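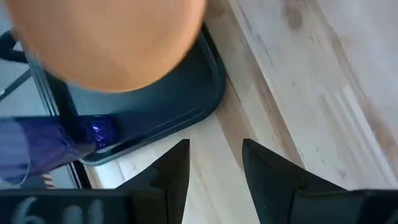

A dark tray with rounded corners on a light wooden tabletop.

Atif Ansari has spent most of the winter reading a draft bill that would change how small towns buy their electricity. He runs the regulatory desk at Podent, a retailer with customers in Drindbridge and the farming district around it, and he expects the final text to reach parliament in August.

The bill would let a second retailer sell power over lines owned by the existing distributor. At present a household in Drindbridge has one supplier, Khattak, which also owns the poles and wires. Under the draft, Khattak would keep the network and would have to carry other companies' power at a price set by the regulator.

"People hear 'competition' and think somebody is going to put up a second set of poles," Ansari said. "There's no second set of poles. You'd get a different name on the bill and a different tariff, and the same crew would come out when the line is down."

The fight is over the carriage price. The consultation paper proposes a fixed annual charge of $145 for each household connection, to be paid by the retailer. Khattak has asked for $227, arguing that its rural lines cost more to maintain than the paper allows for. Podent's submission supports the lower figure for the first two years, followed by a review.

Ansari said he did not think Khattak's number was unreasonable on its face. "They've got long lines and not many customers on the end of them. I'd like to see the maintenance records before I call it padding. We asked for them in our submission and so did the growers."

The growers are the irrigators at Clutwood, where roughly 650 pumps run on a night rate that dates from the old public utility. The draft does not mention that rate. Ansari said the omission was his main worry about the bill.

"If it isn't written in, it lapses when the new licences start. I've read the transition schedule four times and I can't find it. The department told us it would be dealt with in regulations. We'd prefer to see it in the Act."

He was also critical of the licensing section, which sets the same bond for a retailer with 500 customers as for one serving a capital city. Podent can meet it, he said, but a co-operative probably could not.

Asked whether prices would fall, he was careful. Wholesale power makes up the largest part of a bill, and the draft leaves the wholesale market alone.

"I won't tell anyone they'll save a set amount. Some households will do better if they can move their hot water to the middle of the day. A pensioner in a flat with an old meter might see no change at all."

Old meters are a separate problem. The bill makes the network owner responsible for replacing them but gives no deadline, and a customer without a new meter cannot take up a time-based tariff. Podent wants a limit of 12 months from the date of a customer's request.

Khattak's submission says meter replacement should follow its existing works program. Written comments close at 5 p.m. on Friday, and Ansari said Podent would be lodging a short supplementary note on the Clutwood night rate before then.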